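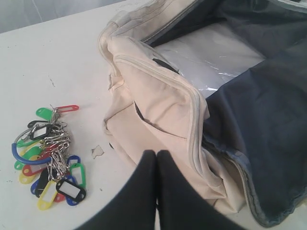
6 min read

Thread by Kolbrún Lund

Today's project is the key tags. I have put off the key tags since I took over the Bekwood building, and I would like it on record that I did my taxes first.

For those who are new: I run a building full of small rented rooms. Potters, a guy who restores accordions, two rival yoga teachers. The building has a lot of doors. The doors have opinions about which key they'll take.

The previous manager kept everything on rings. Then he kept the rings on other rings. Then, at some point in what I assume was a dark winter, he started using chain.

So what you get is a sort of plastic bouquet. Green, red, yellow, blue, black, all hanging off a knot of split rings. You pick up one tag and the rest come along to see what's happening.

The canvas bag is for whatever I manage to get off the pile. Cream canvas, stands open by itself, which is more than I can say for the last three things I tried. The cookie tin was too loud. I share a wall with one of the yoga teachers.

I should explain the color system. I can't, but I should.

My first theory was color = floor. Green for ground, because G. I was very pleased with this theory. I had it for an entire cup of coffee.

Then I found a green tag for the attic.

Second theory, color = how important the door is. Red for important. The first red one I checked was marked "broom, other."

There is no "broom." There is only "broom, other."

Third theory, from my sister, by text: "maybe he just liked colors." She works in insurance and I think this was hard for her to type.

I called him, by the way. He's retired and very nice. He said the system was "obvious once you know the building." I said I was trying to get to know the building. He said "well, then."

Some of the windows have a white paper insert in them, and some have nothing. One of the red ones on top is just an empty window. I find that one restful. It isn't lying to me.

Things I have read on inserts this week, from this lot and from the ones in the drawer: "back." "back (old)." "NOT back." "Þorgeirsson."

Þorgeirsson is the locksmith, as far as I know. So is that his key? Is it a key he made? Is it the key to him?

I called Þorgeirsson too. They have our account going back decades and a woman there read me our last invoice number, 1,869, very slowly, as if I might want to write it down. I did write it down. It doesn't help with anything.

She also offered to rekey the whole building for 2,870. I said I'd think about it. I have thought about it. I'll be sitting here with a butter knife, thank you.

OK, the butter knife. Several of you are going to tell me there is a tool for opening split rings. I know there is. I own one. It's in the tool closet, and the tool closet is locked.

You see where I am.

Technique so far: wedge the knife in the ring, say a word, slide the tag around, lose the tag, say a different word, start over.

Split rings were clearly invented by somebody with no fingernails to lose.

Also, there's a curved blue plastic ring running through the upper left of everything. I don't mean a tag, I mean a big blue ring, and then a silver wire loop curling off above it like a garnish. I have no theory about the wire loop. I'm saving my strength.

Reply from downstairs: the accordion guy says the blue ring is his. He says it "went missing." I asked how a ring goes missing into the middle of a pile of other rings and he said that in his experience, that's the only way they go.

He can have it when I get to it. September, possibly.

Several people are asking about the torn bit of paper next to the bag. It came off the back of a label sheet. I'm aware of it. I'm going to throw it out. It's a small ragged scrap and it has had more attention than my last three threads.

The specks on the table are the table. The table is white, and it came secondhand from a ceramics studio, and at some point I accepted that wiping it was a hobby.

Label update! I ordered the Nikow inserts because the Kirari ones were out of stock, and the minimum order was 1,000.

So if anyone needs their doors labeled. Or their spices. Or their children.

The inserts are a hair wider than the windows. Naturally. I'm trimming each one with kitchen scissors, which is where label sheets go to become confetti.

The old inserts don't want to come out, either. Some have fused with the plastic in a way I'd call geological. You can get a pin under the corner and coax it along, and then the corner comes off in your hand and the rest stays put, with most of a word on it.

"oiler ro" is the boiler room. I'm confident about "oiler ro."

"st" could be stairs, studio, storage, or a saint.

New system, before I lose my nerve. Color is now floor. Really this time. Green ground, blue second, red third, yellow for anything outdoors. Black is for keys I've tried in every lock in the building and that open nothing.

I have a lot of greens and a lot of ground floor, so I feel good about that. I don't have nearly enough yellows. I may have to declare the bike shed indoors.

My sister: "what about the attic." The attic can be red. The attic can be third floor in spirit. Please don't bring me problems from upstairs.

Someone asked why I don't keep the black-tag keys separate or just throw them out. Have you ever thrown out a mystery key? You have a week of peace, and then you find a small door.

I did find a small door once. It's behind the coat hooks in the hallway. It was unlocked. It contained a smaller coat hook.

Testing procedure, for the people who like procedure: walk to the door with the key, try the key, try it upside down, jiggle it, apologize to whoever is inside, write on the insert, walk back.

I've now apologized to the same potter so many times that she's started leaving the door open. This makes testing the lock more awkward for both of us but I appreciate the thought.

She's also given me a mug. I think it's so I'll have something to hold other than keys.

Small victory: the key to the meter cupboard had been filed under "summer." I'd like to know what went on in that cupboard.

Smaller victory: I now know what "back (old)" is. It's the front door. It was the back door before they moved the street entrance, and he never changed the tag, because obvious once you know the building.

"NOT back" is also the front door.

Rules I'm writing on the inside of the office cabinet, so they survive me: One key, one tag. Say what the door is. No chain. No putting rings on rings. If you feel the urge to write "other," go sit down.

And pencil is banned. Half the old labels are in pencil and have rubbed away to a gray mood. Permanent marker, fine tip, capital letters. I have terrible capital letters, but they are terrible in a consistent way.

A few of you want to know about a key cabinet, the kind with numbered hooks. I priced one with 70 hooks. It's beautiful. It locks. It comes with a key.

I closed the tab and went for a walk.

Coming back to the question of the bag: when this is done it hangs on the hook in the office, with the tagged keys in it sorted into bunches by floor. Yes, I'm using rings for the bunches. Small ones. One level of ring only. I can hear myself.

The yoga teacher (the left-hand one) stopped by and asked if she could have a yellow tag because yellow is her energy. She's on the second floor. She's blue. We both had to take a moment with that.

The right-hand yoga teacher has now asked for red. I don't know how these things travel through a wall.

Everyone gets the color of their floor. I'm prepared to bend on the handwriting.

4:40 p.m. Got the tool closet open! It was the key labeled "piano." We have never had a piano.

The split ring tool was on the shelf by the door, next to a tin of loose tags I didn't know about. All green.

Putting the kettle on. If anybody has spare yellow ones, oval ends, the kind with a little window for the label, I'll trade you. Two greens for a yellow, and I'll throw in as many inserts as you can carry.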